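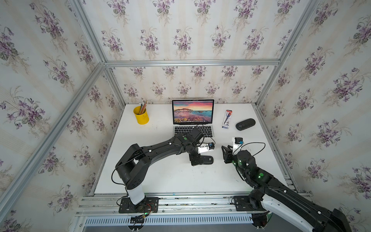

The job on the sheet is called "desk, laptop, mixed items," and Gumaro Zavala has been running it since October. He sits down, takes hold of the controls, and works two robot arms through a short task. Then he puts everything back somewhere a little different and goes again. The target for each task on the sheet is 1,000 good recordings.

Zavala works for Trelel, a small company that collects examples for other people's learning systems. The customer for this set is Nollora, which wants a model that can tidy a desk without being told where each thing is. Nollora writes the task list. Trelel supplies the arms, the booths and the people who drive them.

A recording is made up of the camera views and the position of every joint, saved together from start to finish. The model is later trained to produce the same kind of movement when it gets the same kind of view. It never gets a rule that says a laptop is a laptop. It gets a lot of laptops.

That puts the weight on what goes on the table. A yellow cup full of pencils is easy to find and hard to grip well, because the pencils shift the balance. A dark glasses case is easy to grip and slides if the fingers come in low. Thin retail packages lie close to a white table and take some care to get under. Zavala likes the packages least.

The walls change too. This booth is papered in violets, and others at Trelel are done in plain gray, brick print and a wood pattern. A model trained against one background tends to lean on it, and then gets lost in front of another. "We bought whatever the store had on the end rack," Zavala said. "My mother has nearly the same one in her hallway."

A new operator spends 3 days practicing before anything is kept. Most of that time goes to using two arms at once. People want to do everything with their better hand and leave the other arm parked, and those recordings are not much use for a two-armed task. Zavala has them start with slow handovers, one gripper to the other, until both sides are moving.

Working close to the laptop is its own skill. The wrists are bulky next to a keyboard, and the forearms have to come in over the table at an angle that leaves the other arm some room.
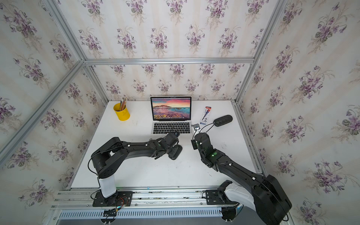

What gets thrown out

Every recording is watched by a second person before it is sent. Lena Villaseñor does most of this, using a review program called Ostus that plays the camera views side by side. She rejects long pauses, bumped walls and any take where the operator clearly changed plans halfway.

Fumbles are a harder call. If a pencil drops and the operator picks it up cleanly, she keeps it - Nollora asked for some recoveries, so the model sees how to get out of trouble. If it takes 8 tries, it goes.

Zavala does not argue with her much. He keeps his own notes on which layouts gave him trouble and sets those up again the next morning, before his hands get tired.

The desk set is due to close once the last two tasks reach their 1,000. Kitchen drawers are next on the list, and he has already asked for a lower chair.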